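Search this site Search Go

Talk notes: Running a toy library in a small town

Notes from the talk given at Prarndale hall in January. I speak from these, so they are a bit clipped in places. Ailbhe Mac Suibhne

Start with how we began. Two cupboards in the back of the Stumlow reading room, a card index and a key that stuck. We had 30 families in the first year and we knew all of them by name. We now have 800 items on the shelves and we open on two mornings a week.

Say early on that a toy library is a lending service. People hear the word toy and think of a playgroup. We do let children play while the parents choose, but the main job is getting things out of the door and back again.

Stock. Most of ours was given. Gifts are welcome but you need to be able to say no. We turn away soft toys, anything with a cracked battery cover and anything with a part missing. Put the rule on a sheet by the door and hand people the sheet - it saves an argument at the desk.

Puzzles and sorters are borrowed more than anything else for the under-threes. They are also the hardest to keep complete. A sorter with one shape gone will still go out, but it comes back early and the parent is less likely to borrow again.
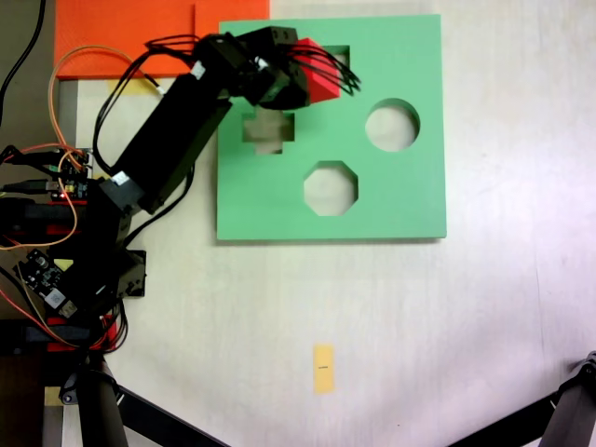
So, the counting. Every item with loose parts has a label on the bag giving the number of parts. The borrower counts at the desk going out, and we count coming in. Do it in front of them both times. We started doing this after losing 13 parts in one spring, and the losses dropped straight away.

Bags. Drawstring mesh for small sets. Clear zip bags split at the corners after a few months. Wiroj Wiriya at the Lu branch sews his own from old net curtain and they have lasted better than ours.

Cleaning. Wipe everything on return, before it goes near a shelf. Bath toys that hold water we no longer lend at all.

Fines. We don't charge them. We tried it at the start and people with late toys simply stopped coming. Now we send one message, then ring. PAUSE HERE, someone always asks about this.

Money. Membership is 9 pounds a year, with no charge for anyone who asks not to pay. The Funwood grant paid for shelving and the second set of keys. Rent is the big cost and I don't have a clever answer to it.

Questions I was asked last time: insurance (yes, get it, and read the part on lending), opening on school holidays (we do, mornings only), and whether to take board games. We take them for age six and up and count the pieces the same way.

Spare labels and a copy of our joining form are on the table by the tea urn. Please take one of each.

14 shares 3 comments

Related
Choosing shelving for a shared room
A joining form you can copy
Mending wooden toys: what we use
Notes from the Lu branch open morning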